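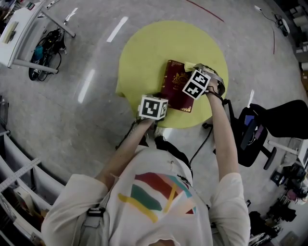
A passport on the round yellow work mat.

Participants wanted: handling small everyday items

Orport is looking for adults to take part in paid sessions at the Kosham site. You will pick up, turn, place and put away ordinary small things of the kind people keep in a desk drawer or a travel bag: passports, notebooks, sticky notes, card holders, envelopes, keys. No experience is needed.

What you will do

You work at a round mat on the floor. A session leader gives you one item at a time and a short instruction, such as "lay it flat with the cover up" or "move it to the other side of the mat." You do this at your normal speed. Some tasks use one hand and some use both. Between tasks you can sit at a desk.

The whole visit takes 2 hours, including a practice round and a break.

Please do not bring your own passport for use in the tasks. All items are supplied. You need to show photo ID at the front desk when you arrive, and it is handed straight back to you.

Who can take part

You must be 18 or older and able to stand, bend and reach toward the floor for short periods. You need the use of both hands. Glasses and contact lenses are fine. If you have had a back, shoulder or wrist injury in the past year, tell us when you apply and we will let you know if the session is suitable.

We have 70 places. Left-handed people are especially welcome, as few have signed up so far.

What to wear

Flat closed shoes and a shirt that lets you move your arms. Long sleeves are fine if they fit close at the wrist. Please leave rings, bracelets and large watches at home, or use one of the lockers. The floor is bare concrete and the room can be cool, so a thin sweater is a good idea.

Payment

Each participant receives $70 for a completed visit. If you stop early you are paid for the time you were there. Parking in the Hartono lot is free with a pass from the front desk.

How to apply

Fill in the form on the Wonda sign-up page and quote reference 3385. Give your age, which hand you write with, and whether mornings or afternoons suit you. Sessions run through the end of May. We reply to every application, usually by email, and will send directions and a consent form once your place is confirmed. Bring the signed form with you.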